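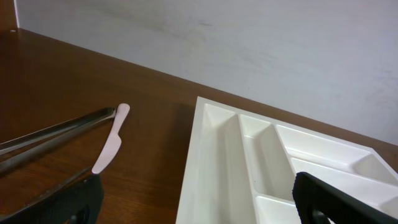 White tray, pink knife, tongs: laid out on the table.

I moved into a smaller kitchen in February, and I brought every fork I have ever owned. I'd like to say this was sentimental, but mostly I packed at midnight and just tipped the whole drawer into a box (a shoebox, if you must know, and then a second shoebox). The new place has exactly one drawer wide enough for silverware. For months I opened it with my hip and closed it with a prayer.

So one Saturday I finally made coffee, turned on the radio and took everything out. All of it! If you've never done this, clear more table than you think you need. A drawer that looks merely full turns into a yard sale once it's spread out flat.

My first rule was to pull out anything I hadn't touched since the move. Goodbye, corn holders. Goodbye, melon baller, which I bought for a party where I ended up serving chips. My second rule was harder, and it was that every piece left had to earn its spot by being the one I reach for. I have strong feelings about this, especially when it comes to spoons. A good spoon is deep enough for soup and still fits in your mouth without a negotiation, and I will dig past five bad ones to get to it.
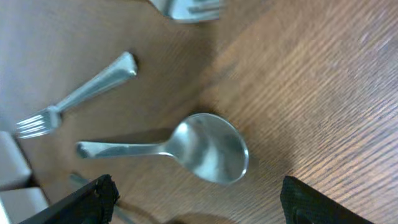 Forks are easier to please, but not by much. I like some weight in the handle and tines that aren't so long they feel like gardening equipment. I had a whole set from Ellenik once, a housewarming present, and over the years they wandered off one at a time, to potlucks and office lunches and probably the trash. What I've got now is a mix, and I've made peace with that. Put two nearly matching forks on either side of a plate and your guests will be looking at the potatoes anyway.

Then comes the sorting, which I love more than a grown woman should. Teaspoons get their own slot, always, or they burrow under the big spoons and you find yourself stirring tea with a butter knife. Forks together, soup spoons together. I don't stack them all facing the same way, though my sister-in-law does and her drawer looks like a showroom. Mine get tossed in from a standing position while I'm talking on the phone, and a divider that can't survive that isn't much use to me. 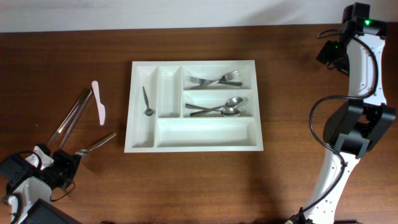 HOME & KITCHEN: PICKING A TRAY

Measure the inside of the drawer first, front to back and side to side, and then measure the height too. I skipped the height with my last organizer, an Eskola bamboo thing I adored in the store, and the drawer wouldn't shut over it. Back it went, 9 days later, with a very sheepish me carrying it.

Look for a mix of slots, some running up and down and some going across. One wide compartment is worth having for the stuff that doesn't belong to a family. Plastic wipes clean in seconds, so it gets my vote over anything with a fabric lining.

As for tongs, I've given up. Mine are too long for any tray I've tried, and they're going in the crock by the stove with the wooden spoons. The pink knife stays, too. It's great on brownies, and I'd miss it.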